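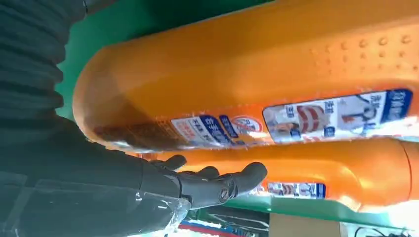 Gunārs, I've had the Grovulent Court on my feet for two months now and I love it, so you're getting the long answer! The outsole is what sold me. Forget herringbone for a minute: this one is covered in little rubber nubs, and the closest thing I can point you to is the patch of small raised dots in rows on the upper orange bottle. Same idea, only in soft gum rubber and packed tighter under the ball of the foot. On a clean floor it bites so hard that my first few lateral shuffles nearly put me on my face (in a good way, if there is one).

On 2018-06-16, Gunārs Uibo wrote:
> Has anyone on the list played in the Grovulents on a dusty floor?
> My herringbone pair is bald at the toe and I'm sliding on every
> close-out. The Visbridge gym never gets mopped before our slot.
> Also, do they run narrow? I have a wide forefoot and last year's
> Ķēniņš pair gave me blisters until September.

Dust: okay, this is the one place where I'd hold back a little. The dots pick up less than I expected, but what does get in stays in the gaps, and wiping with your palm doesn't reach it. I keep a damp towel folded at the end of the bench and step on it at every dead ball. With that I had no trouble at Visbridge on Thursday, and the floor was as bad as I've seen it. Without it I'd give them maybe half a quarter before you start squeaking less and sliding more.

Width: they're roomier than the Ķēniņš for sure. I also have a wide forefoot and went true to size, with the thinner of the two insoles that come in the box. The knit over the little toe feels snug the first couple of evenings and then gives. Skip the bottom eyelet if you get any pinch - that fixed it for me right away.

Weight is nothing special. Mine came to 21 grams more per shoe than my old lows on the kitchen scale and I can't feel it at all. The heel holds really well, no slip, and the tongue stays put even with short socks.

The only real gripe is outdoor play. Ott Mets took his to the Derbridge courts, and the dots at the toe were worn flat after roughly a dozen runs on that rough asphalt. Please keep yours indoors!

Algirdas, you asked about the mid version. I tried it on in the store but haven't played in it. The collar is softer than it looks and it seems to sit on the same sole. If Austra still has hers, she'd know a lot more than I do.

Gunārs, what size are you? I'm a 10 and you're welcome to try mine before warmups next week.

Ilze Rebane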